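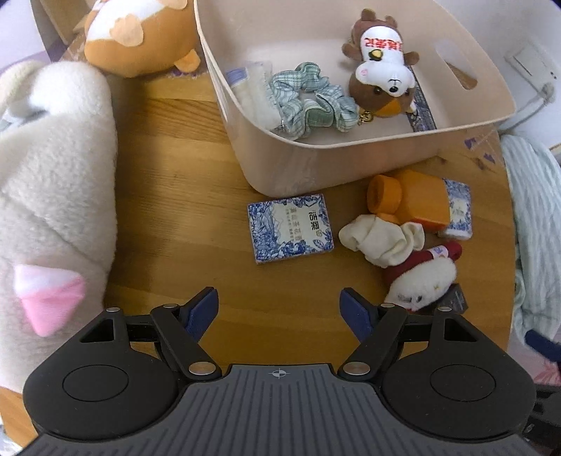
Soft toys, tissue packets and a storage bin on the table, with the gripper open in front.

Why did the gripper squeeze too hard?

By Florence MacLeod

Tidying a table is easy for you. You see a soft toy, you pick it up, you put it in the bin. For a robot hand, every one of these steps can go wrong. In May something did go wrong in our workshop, and I want to tell you about it, so you can understand how engineers look for a fault.

First, a few words about the hand. It is called a gripper. It has no fingers like yours. It has two jaws, and each jaw has a dark blue pad. When the jaws close, the pads press on the thing from two sides. A motor does the pressing.

How hard should it press? This depends on the thing. A plush toy is soft and it gives way when you push it. A packet of tissues is also soft, but if you squeeze too much it becomes crushed. A plastic bottle can crack. So our gripper, which we named Zakura, has a sensor inside. The sensor feels the push and sends a number to the computer. No push is 0. For soft things, the computer must stop the motor when the number reaches 200.

What happened

Jhair Taipe was running the test. Zakura took a plush toy and put it in the bin, and all was good. Then it took a packet of tissues. The jaws closed, and they continued to close. The packet folded in the middle like a sandwich. Jhair pushed the big red stop button and the motor went quiet.

Nobody was hurt. We have a rule that no hand goes between the jaws when the power is on, also when the robot looks asleep. Jhair kept the rule, and the only damage was to the tissues.

Looking for the fault

When a machine does something strange, you may want to switch it off and on again and hope. We do not do this, because then the fault can hide from us. We look at the log first. A log is a diary that the computer writes for itself, one line after another. This log had 2721 lines. Colleen Petrenko read it with a cup of tea beside her, and on line 1514 she found the trouble.

Up to this line the number from the sensor was changing all the time, up and down a little. After this line it was always 30. The jaws were pressing harder and harder, and the number said 30, 30, 30. The computer believed it. It thought, "I am only pressing a little, so I must press more."

We say that the sensor was stuck. Imagine a bathroom scale which shows the same weight for a mouse and for an elephant! You would soon stop to trust it. But the computer had no instruction to be suspicious.

Colleen opened the housing and found a small wire that was loose at one end. Each time the jaws moved, the wire moved too, until it did not touch properly any more.

How we repaired it

The wire got a new connector, and a clip to hold it still. That was the short part of the work.

The longer part was to teach the computer to doubt. Now, if the motor is working harder but the number stays the same, Zakura must open its jaws slowly and stop. We also gave the motor its own limit, so it cannot push with all its strength even if the sensor is wrong. Engineers call this a backup.

Then we tested it by pulling out the wire on purpose. The jaws opened and Zakura waited. Jhair gave it a new packet of tissues, and this one stayed flat.

Words to remember
Sensor: a part that measures something, for example push, heat or light.
Log: the diary of a computer.
Backup: a second way to stay safe when the first way fails.

46 shares
12 comments

More to read
Why do robots have a red button?
How does a motor turn?
Can a robot feel that a toy is soft?
Trevor Morin answers your letters about wires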